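Token Unlocks Deserve a Line on the Chart

By Rhea Padilla

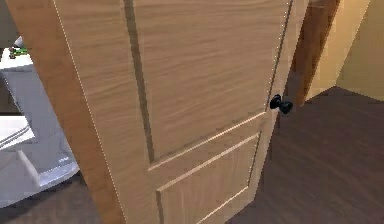 A partly open panel door, computer rendering.

Most price trackers for small tokens show market cap, volume and a seven-day change. Few show the unlock schedule, and I think that omission does more harm than any bad forecast.

Take Tritus. The circulating supply is 311 million tokens, and the listed market cap uses only that number. Insiders hold almost 4 times as much under a lockup that starts to expire in July. A buyer looking at the tracker sees a small-cap coin. A buyer who reads page 13 of the token paper sees a much larger one, with most of the supply still to arrive.

Rommel Yap argued on the Terngate forum that markets price this in. They may, for large coins with active futures. For a token listed on three exchanges, I doubt it – the order books are too thin to absorb a routine sale.

The fix is cheap. Unlock dates are already written into the contracts. Trackers should read them and plot supply beside price, on the same time axis, by default.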